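The Sock Ledger

Dec 11, 2021

I have now been doing my own laundry for 27 years and I would like to report that I have not improved.

Most things a person does every week for that long, they get better at. I can chop an onion without looking. I can parallel park on a hill with a truck behind me leaning on his horn. But put me in front of a heap of clean clothes and I go at it the way I did at nineteen, by putting it on the chair and then wearing things off the chair until the chair is visible again.

I started thinking about this in September, when the washer died. It was a Schouten, came with the apartment, and had been making a noise like a bag of forks for at least a year. I had gotten fond of the noise. It told me where it was in the cycle. Then one evening it filled itself up, thought about it, and quit, with all my towels at the bottom of a gray pond. I bailed it out with a saucepan. The landlord said he would look into it, and he looked into it for most of a month.

So I was back at the laundromat, a place I hadn't set foot in since my twenties. Ours is called Grenda and it sits between a tax preparer and a store that sells only vacuum bags. I had forgotten how public it all is. At home you can wash a shirt with a hole in the armpit and it's between you and the shirt. At Grenda there is a folding table the size of a parade float, and everybody folds on it, and everybody can see how everybody else folds.

I want to talk about the folders. There was a woman there most evenings who did fitted sheets. I mean she really did them. She'd put her hands up inside the corners, do something quick that I never once managed to follow, and down on the table would go a flat rectangle with square edges, like something out of a package. I have watched videos on this. I have paused the videos. My fitted sheets come out as a sort of large dumpling, and I put the dumpling in the closet and shut the door on it before it can relax.

There was also a man who folded nothing at all. He took his clothes out of the dryer by the armload, pushed them down into a duffel bag with his foot, and left. He looked rested. I thought about him a lot.

A wash cost fourteen quarters, the dryer was extra, and the change machine was in a mood. Over those weeks I developed a whole secondary personality around quarters. I took them out of coat pockets. I paid for a coffee with a twenty so as not to break up a good set. I said the words "those are my laundry quarters" out loud to a grown adult who wanted one for a parking meter, in a tone I'm not proud of.

And I read. You have to, there's no signal in there. Somebody had left a stack of old home magazines on the windowsill, and it was in one of these that I met the claim that has been bothering me ever since, that a typical person will lose 2,380 socks over a lifetime. No source. Just printed in a little yellow circle next to an ad for caulk. I don't believe it for a second, and I've repeated it to everyone I know.

For one thing, that's a sock every couple of weeks, more or less forever, starting in the crib. For another, where would they be? I've moved house several times, and each time I have pulled out the dryer expecting to find the lost city. Each time I have found lint and one pen. When the landlord's guy finally came and dragged the old Schouten out on a dolly, I stood in the hall like a relative at a hospital. Nothing under it. There was a dime.

The replacement is a Protik. It's quiet, which I resent. It has 700 settings (I haven't checked, but it must) and I use the one it was on when it arrived. It plays a song at the end, a whole song, with a bridge. The first few times I thought it was somebody's phone. Now I catch myself humming it on the stairs, and the other day the neighbor's kid was humming it too, so the walls are what I thought they were.

You'd think getting a machine back would have fixed me. For two weeks I was very pious. I sorted. I read tags, those tiny hieroglyphics, the triangle with an X through it, the square with a circle in it, the bucket with a hand in it that I take to mean either "wash by hand" or "do not drown." I bought wool soap, a bottle of something called Aneo that smells like a sheep who went to college. I washed one sweater with it. The bottle is under the sink and I expect to leave it to somebody in my will.

Then the chair came back. It starts small. You hang one pair of jeans on it because they're not dirty, but they're not clean either, and there's no furniture made for that. (There should be. Somebody get on this.) Then a sweatshirt joins the jeans so the jeans won't be lonely. By the weekend it's got shoulders and you jump when you come in at night.

My mother ironed pillowcases. She ironed handkerchiefs, and on at least one occasion I saw her iron a shoelace. She didn't seem to enjoy it, but she had the radio on and nobody was allowed to ask her for anything while the iron was hot, and I've come around to thinking that was the point of the iron. I own one too. I use it to press the edges of picture-hanging tape.

So, the current system. Darks when I run out of darks. Lights when I feel rich. Anything red goes in alone, because of what happened to the good bathrobe, which is still a very nice bathrobe if you like pink. Socks are no longer matched. I bought a pile of identical black ones and threw out the rest, and now a single sock is simply a sock waiting for the next one to die. I recommend this to anyone. It gave me back an evening a month, which I have spent looking at the chair.

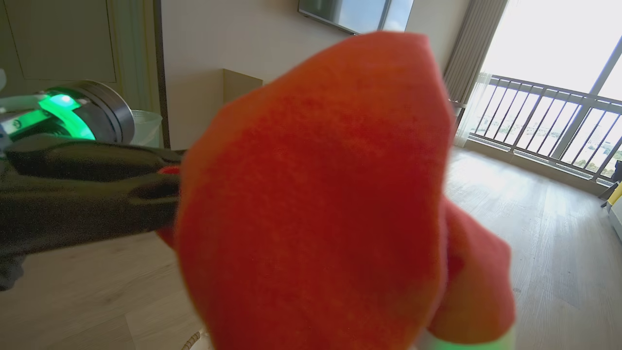
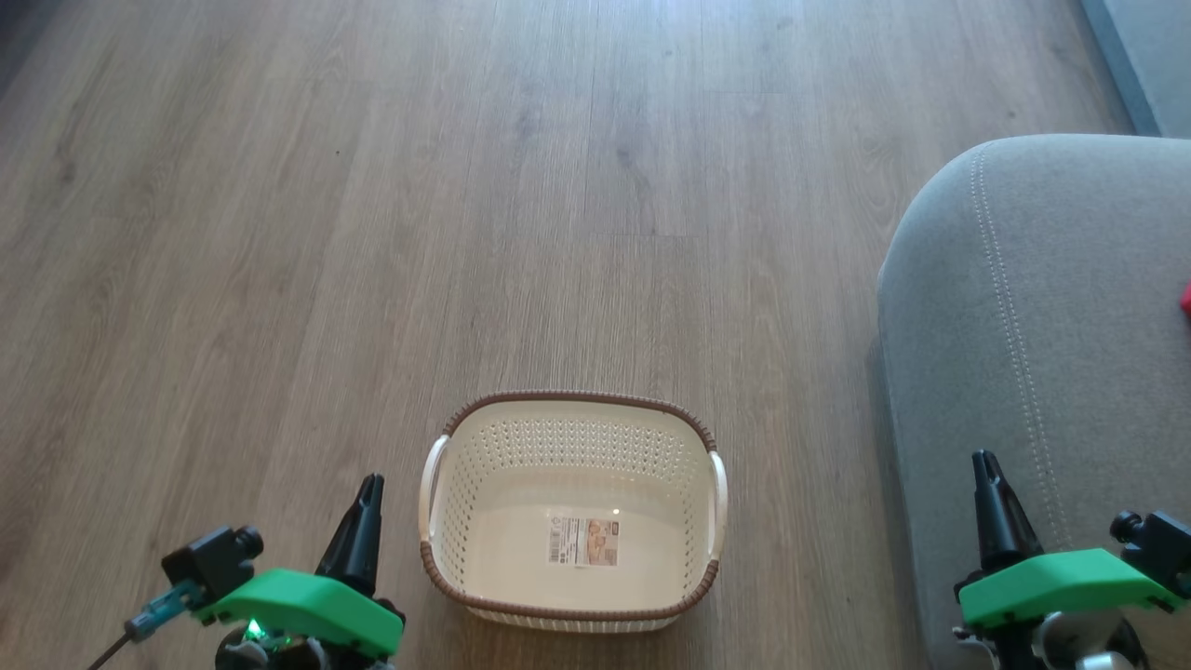

First something soft and very orange, then a cream basket with a braided brown rim and nothing in it but the label.

Anyway, the Protik just played its song, so I have about a day and a half before I really need to move the towels.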